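3. Materiais e procedimento

3.1 Locais de observação

O estudo foi feito em duas salas de trabalho partilhadas, designadas ao longo do texto por Larico e Cernora, nomes que os próprios utilizadores lhes dão. A sala Larico ocupa o piso térreo e serve equipas que recebem e expedem correspondência ao longo do dia. A sala Cernora fica no piso superior e é usada sobretudo para reuniões curtas. Em ambas existe uma mesa comum, sem lugares atribuídos, onde qualquer pessoa pode pousar objetos durante o período de trabalho.

A escolha destes dois locais obedeceu a um critério simples: as mesas têm regras de utilização escritas iguais, mas usos diários diferentes. A regra afixada diz que nada deve ficar sobre a mesa no fim do dia, à exceção do equipamento de comunicações. Não diz nada sobre o que pode lá estar durante o dia, e foi esse intervalo que nos interessou. A literatura sobre arrumação em escritórios tem tratado principalmente o estado final da superfície (limpa ou ocupada) e menos a convivência entre objetos de natureza distinta enquanto o trabalho decorre.

3.2 Período e registo

As observações decorreram durante 30 dias úteis, com conclusão em novembro. Cada mesa foi registada em momentos sorteados dentro do horário de funcionamento, sem aviso prévio aos utilizadores, que tinham dado consentimento geral no início do estudo. O conjunto final contém 615 registos. Foram excluídos os registos em que a superfície não era visível em extensão suficiente para identificar os objetos principais, bem como os que coincidiram com a limpeza da sala.

Cada registo foi codificado por 2 pessoas, de forma independente, com a grelha Gittins. Trata-se de uma grelha preparada para este trabalho a partir de uma versão anterior, aplicada em cozinhas de uso coletivo. As divergências foram resolvidas por discussão e, quando esta não chegou a um resultado, o objeto recebeu o código "indeterminado". Preferimos manter esta categoria a forçar uma atribuição, mesmo quando o contexto sugeria uma resposta provável.

3.3 Categorias de objetos

A grelha distingue quatro categorias. A primeira, consumo, reúne recipientes com bebida ou comida e as respetivas embalagens. A segunda, correio e embalagem, inclui envelopes, caixas e material de envio. A terceira, comunicações, abrange telefones de secretária, unidades de conferência e aparelhos semelhantes. A quarta, diversos, recebe tudo o que não cabe nas anteriores e tem identificação clara.

Alguns objetos levantaram dúvidas na fase de teste. Uma caixa de cartão pode ter chegado como embalagem e estar agora a servir de arrumação. Pela observação de um momento isolado não é possível saber qual das funções está em causa, pelo que a caixa foi sempre codificada pela forma e não pelo conteúdo suposto. O mesmo critério foi aplicado aos envelopes, codificados em correio e embalagem quer estivessem por abrir, abertos ou reutilizados como suporte de notas.

Nos recipientes para bebida registou-se ainda, quando visível, se estavam fechados e se continham líquido. A distinção entre recipiente aberto e fechado mostrou-se útil na análise, visto que os utilizadores falam dos dois em termos diferentes. A garrafa com tampa é tolerada junto de papel e de equipamento; a chávena ou o copo aberto é descrito, nas conversas informais, como coisa que "devia ter outro sítio". Não foi registado o tipo de bebida. A cor do líquido foi anotada apenas como apoio à identificação do mesmo recipiente em registos sucessivos.

3.4 Distância e agrupamento

Para descrever a proximidade entre categorias usou-se uma medida ordinal com três níveis: em contacto, próximo e separado. Considerou-se "próximo" qualquer par de objetos entre os quais não caberia uma folha de papel de formato corrente pousada na mesa. A medida é grosseira, mas permite comparar registos obtidos de pontos de vista diferentes sem depender de uma calibração da superfície.

Quando um objeto tapava parcialmente outro, a relação entre ambos só foi codificada se a base dos dois fosse visível ou se houvesse um registo próximo no tempo que a esclarecesse. Nos restantes casos a relação ficou em branco. Isto afeta mais os objetos altos, como caixas e garrafas, que escondem o que está por trás.

A Figura 1 mostra a presença simultânea de três das categorias da grelha numa mesma superfície clara.
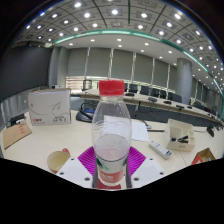 Figura 1. Objetos de consumo, de correio e embalagem e de comunicações sobre um tampo creme-claro: garrafa transparente com tampa vermelha, chávena, envelope castanho, caixa de cartão branca e aparelho preto de secretária.

Na codificação da Figura 1, a garrafa e a chávena entram em consumo, a primeira como recipiente fechado e a segunda como recipiente aberto, ambas com líquido. O envelope e a caixa entram em correio e embalagem. O aparelho preto com painel azul foi atribuído a comunicações; a grelha não obriga a decidir entre telefone de secretária e unidade de conferência, e neste caso a decisão não foi tomada. Os objetos pequenos junto ao envelope e o aparelho branco próximo da caixa ficaram como indeterminados.

O texto impresso em rótulos, envelopes e caixas não foi transcrito em nenhum registo, mesmo quando legível. A decisão foi tomada por razões de privacidade, em particular no que toca a moradas e nomes de destinatários, e aplicou-se por igual a marcas comerciais. Desenhos e logótipos podiam ser anotados para reconhecer a mesma caixa de um registo para outro. O desenho de um avião de papel na frente da caixa da Figura 1 é um exemplo do tipo de elemento que foi usado com esse fim.

3.5 Conversas com utilizadores

Em paralelo com os registos, foram mantidas conversas breves com pessoas que usavam as mesas. Não houve guião fechado. Perguntou-se o que costumavam pousar na mesa comum, onde preferiam pousá-lo e o que as levava a retirar ou a deslocar objetos de outras pessoas. As respostas foram anotadas por escrito no próprio dia e lidas em conjunto no fim do período de observação.

Três temas apareceram com regularidade. O primeiro é a hesitação em mexer em correio alheio, que os utilizadores contrastam com a facilidade com que afastam uma chávena. O segundo é a posição do equipamento de comunicações, tratado como ponto fixo em torno do qual o resto se organiza, ainda que possa ser deslocado. O terceiro diz respeito às caixas grandes, que várias pessoas disseram usar como limite informal entre a sua zona e a do vizinho. Estes temas são retomados na secção 4, onde se comparam com os agrupamentos encontrados nos registos.

3.6 Tratamento dos dados

Os códigos foram reunidos numa folha única e tratados com a ferramenta Fasex, desenvolvida internamente para tabelas de coocorrência. Para cada par de categorias calculou-se a proporção de registos em que ambas estavam presentes e, dentro destes, a proporção em que pelo menos um par de objetos se encontrava próximo ou em contacto. Os objetos indeterminados contaram para a ocupação geral da mesa, mas ficaram fora das tabelas por categoria.

As duas salas foram analisadas em separado. A comparação direta entre elas deve ser lida com reserva: as mesas não têm a mesma área e a sala Cernora passa parte do dia reservada, o que reduz a variedade de pessoas que pousam objetos. Também não foi possível acompanhar o mesmo objeto de forma contínua. Um registo mostra que uma garrafa e um envelope partilham a mesa num dado momento, sem informação sobre quanto tempo ali permaneceram nem sobre quem os deixou.

A versão dos dados usada nas secções seguintes foi fechada em 29/11/2022. Correções posteriores à grelha, relativas sobretudo à separação entre embalagem vazia e embalagem em uso, não foram aplicadas retroativamente.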